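The small hospital on the hill

When I came to live in Osley, I had already a good opinion of large hospitals. I was born in one, my mother worked in one for nine years, and I believed that a serious illness needs a serious building.

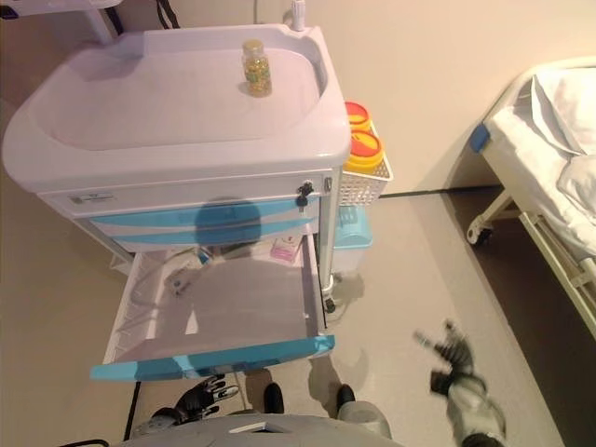 Then in March I had my operation on the hip, and after it I was sent for two weeks to the cottage hospital above the town. My neighbours said I was lucky. I did not feel lucky. I had imagined a place where old people look at a wall.

The hospital has nine beds. It was paid for by the Adov family, who made their money in rope, and it opened with one nurse and a garden. The garden is still there, with beans and a very old pear tree. From my bed I could see the road where the number 60 bus turns round, and after three days I knew all the drivers by their way of parking.

Modupe Bashir is the ward sister. She came to Osley from a city hospital with 611 beds, and she told me that in her first month she could not sleep because the nights were so quiet. "There I knew the illness before I knew the name," she said. "Now I know the name, the dog and the daughter in Canada." She walks quickly and speaks slowly, and I think many patients get up from bed only so as not to disappoint her.

The mornings have their order. Tea comes first, then the medicines, then the exercises, which everybody dislikes. Lunch is cooked in the building, and on the days of fish pie people in the corridor become suddenly cheerful. In the afternoon there are visitors. They come for one patient and stay to talk with three, and the chairs are never in the right place.

It is not a perfect life. The heating is too strong, the doctor comes only in the mornings, and for an X-ray one must travel nearly 100 minutes by two buses, or ask a friend with a car. Mr De Smet, in the next bed, made this journey twice in one week and complained of it until I left.

Each few years somebody proposes to close the place. The last proposal was in a long report, which I have read with a dictionary beside me. It speaks much about cost per bed, and I cannot argue with the arithmetic. But I did not find in it the word "visitor", and I looked for it twice.

I walk now without a stick, except on the hill. I still go up on some afternoons, to bring back a book or to ask about the beans, and last time Mr De Smet was there too, visiting a man he had never met before.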